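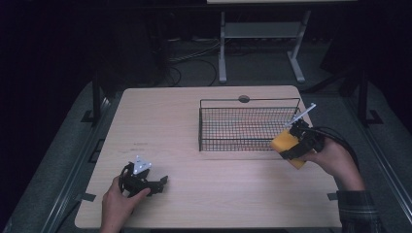

Stotach incident talk, Belmonte meetup, 25 min slot incl. questions

SLIDE 1. Title up while people find chairs. Say hello. Do not open with the robot uprising joke, it died in October.

SLIDE 2. What we were teaching it
Tidying. Pick up a thing, put it in a basket. People do the task with hand-held grippers, the arm learns from the recordings. A toddler can do it, and the toddler is cheaper.
Numbers: 1231 demonstrations, 11 objects. Sponge was everyone's favorite because you can't break a sponge. Pause here.

SLIDE 3. The fault
Afternoon run, real arm, policy fresh out of training. Arm picks up sponge. Goes to basket. Does not let go. Pushes down. Keeps pushing.
Basket now shaped like a taco. Pass the basket around if I remembered to bring it.

SLIDE 4. Why it didn't let go
Gripper opening was logged on a different clock from the hand position. Drift was tiny at the start of a session and around 80 milliseconds by the end. So in the late recordings the hand is already on its way back up when the jaws "open." The arm learned that you let go after leaving. It was waiting to leave. The basket was in the way.
(Someone will ask why we didn't check. Go to next slide fast.)

SLIDE 5. Why we didn't check
We did, on the first recording of each session. Those were lovely.

SLIDE 6. Why it didn't stop
This is the part I care about. Slow down.
The force limit lives in the Bretier controller. Someone had raised it for a drawer task and left it raised. That someone is giving this talk.
The e-stop worked fine. It was also on the far side of the cell, so I got some exercise.

SLIDE 7. What changed
One clock for everything. Fidovlow now rejects a session if start and end don't line up.
Force limits reset at every launch. Annoying. Leave it annoying.
Second e-stop, within reach of the keyboard.
We spot check the last recording too.

SLIDE 8. Video of the run, sound off (I say a word)

Questions. If none, ask them about their own clocks and watch their faces.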